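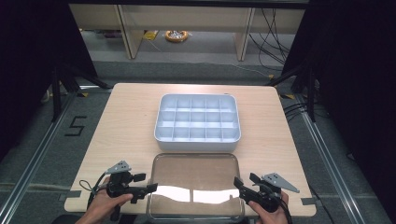
Page last changed: December, 4:12 pm

Can machines do chores yet? I run a small repair counter and I'd like to hand some of it off, so I keep track. Short thread.

1/ My test is a boring one. Take a compartment tray, four rows of five, and put the clear lid on it. A kid can do it while talking. Two black grippers held in somebody's hands can get there too, with a person doing all the deciding.

2/ Clear lids are hard. You see the wood grain right through them, and a ceiling light can put a bright stripe across the plastic. A camera has to work out which part is lid and which part is table.

3/ Then you have to get it up. A lid lying flat gives you a thin rim to grab and not much else. At the counter I slide mine to the edge and pinch it. Two jaw fingers don't have a fingernail.

4/ Then the press. Most of my trays need a push on each corner. Too light and it pops open in the drawer. Too hard and you crack it, and I have cracked plenty.

5/ We have 200 of these trays at the Ralwood shop. Screws, springs, little feet for appliances. Closing them up takes me the last part of every shift. I would pay for that to go away.

6/ What I can buy today: the Sivine sorter drops parts into bins fine, if the bins stay open and bolted down. It won't touch a lid. The Dolan arm will, but only one lid model, in one spot, after a long setup.

7/ At home it's worse. My Fonano vacuum does floors and I'm happy with it. Food containers, laundry, the junk drawer, all still me.

8/ Somebody asked what number would change my mind. 100 lids in a row, mixed sizes, with no one standing next to it. I haven't seen a seller offer to run that for me.

9/ So my answer for now is some shop chores yes, lids no. I'll add to this thread if I get a demo unit on the counter. Replies are open if you run one in a real shop, and please say which lids.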